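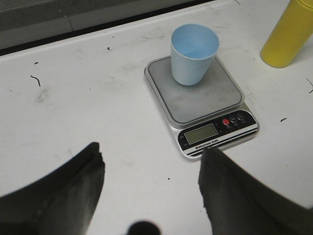
What does a scale reading tell us about the mass of a sample?
A single reading gives the mass of everything on the platform, within the resolution of the display and the errors of the instrument. The mass of the sample is obtained by subtraction, and it carries the uncertainty of both readings used.

Measurement and Error, Unit 3
Weighing by Difference
Vellville Evening Program, handout for the October session

1. Terms

Resolution is the smallest step the display can show. Accuracy is the closeness of a reading to the true value. Repeatability is the spread of readings when the same load is put on several times under the same conditions. A scale may have fine resolution and poor accuracy. The display step is printed on most instruments; repeatability must be found by test.

Gross mass is the container plus contents. Tare is the container alone. Net mass is gross minus tare. The tare key stores the current load as the new zero, so the display then shows net mass directly. The subtraction is still done, only inside the instrument, and its error remains.

2. Rounding error

A display with a step of 1 g shows 300 g for any load between 299.5 g and 300.5 g. The limit of error from rounding is therefore half a step. If all values in that interval are equally likely, the standard uncertainty is the half step divided by the square root of 3, or 0.29 g.

Two readings are needed for a net mass. Their rounding errors are treated as independent and combined as the root of the sum of squares:

u(net) = sqrt(0.29² + 0.29²) = 0.41 g

The relative uncertainty depends on the size of the sample. For a net mass of 300 g it is 0.14 percent. For 7 g it is 5.8 percent. Small amounts should not be weighed on a coarse scale if the result will be used in a ratio.

3. Systematic effects

Zero drift. The zero moves as the load cell warms up or carries a load for a long time. Read the empty platform before and after each run. If the two zeros differ by more than one step, repeat the run.

Off-center load. Many low-cost scales read differently when the load sits near a corner. Test with one mass at the center and then at each corner in turn, and write down all five readings.

Span error. The reading is off by a fixed fraction of the load. It does not cancel in subtraction. It does cancel in a ratio of two masses taken on the same scale, provided the response is linear.

Level and air currents. A tilted scale reads low – the load cell senses only the part of the force along its axis. Drafts matter mainly at steps of 0.01 g and below.

4. Worked case

A jar and its contents read 703 g. The empty jar reads 300 g. Step size is 1 g.

Net mass = 703 – 300 = 403 g
u(net) = 0.41 g
Result: 403.0 g, standard uncertainty 0.4 g (rounding only)

The phrase in parentheses is required. Repeatability has not been included, and on a worn instrument it may be the larger term. To include it, find the standard deviation of seven repeat loadings and add its square once for each reading under the root.

5. Exercises

5.1 Repeat the worked case for a step of 0.1 g. State which digits change.

5.2 Powder is poured out of a jar in three portions, and the jar is weighed before the first and after each. Show that the uncertainty of the total does not depend on the number of portions.

5.3 A scale reads 2 percent high across its range. Find the error in the net mass of section 4, then the error in the ratio of net to tare.

5.4 Explain why pressing the tare key between portions gives a different answer to 5.2.

Hand in 5.2 and 5.3 with all steps shown. The Mulitz tables may be used for square roots.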